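Chapitre 6
Une place pour chaque chose : ranger la table de travail

Avant d'ouvrir ce chapitre, prenez donc un moment pour regarder votre propre table — celle où l'on pose tout en rentrant, le courrier, les clés, le roman commencé en septembre et jamais fini. Nous en avons tous une, et il n'y a pas de quoi rougir ! À l'école ménagère de Lasside, fondée en 1891, on apprenait déjà aux élèves à trier avant de ranger, et nous garderons volontiers cet ordre.

Nous parlerons ici des bacs à compartiments, si commodes quand un livre doit voisiner avec de menus objets. Le livre se tient debout, du côté le plus long ; les petites choses vont dans les creux — et l'on retrouve tout sans chercher. 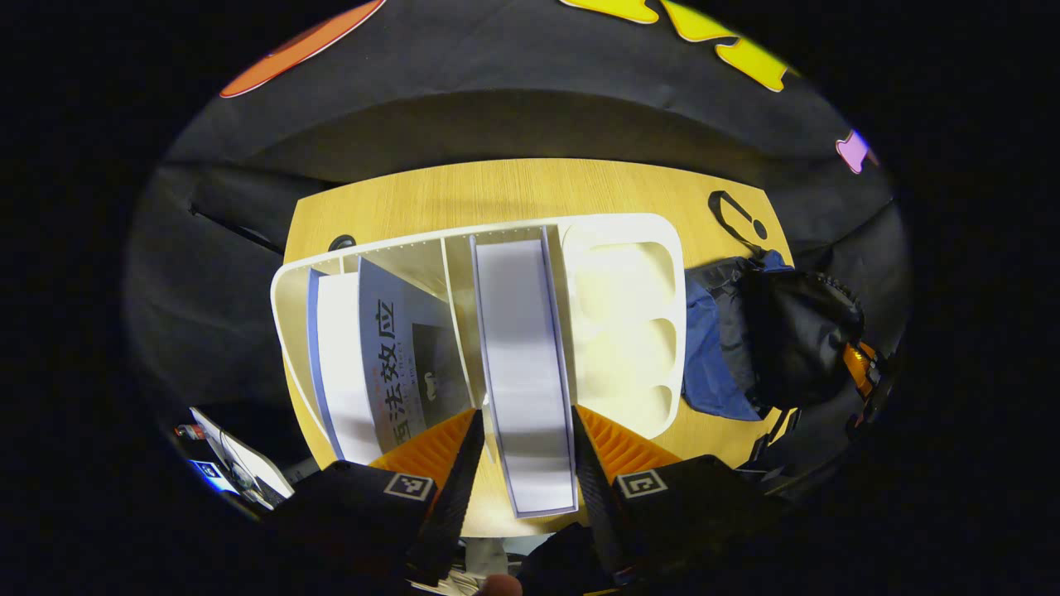
Gardez sous la main votre cahier d'exercices, car la première activité vous demandera de dessiner le plan de votre table.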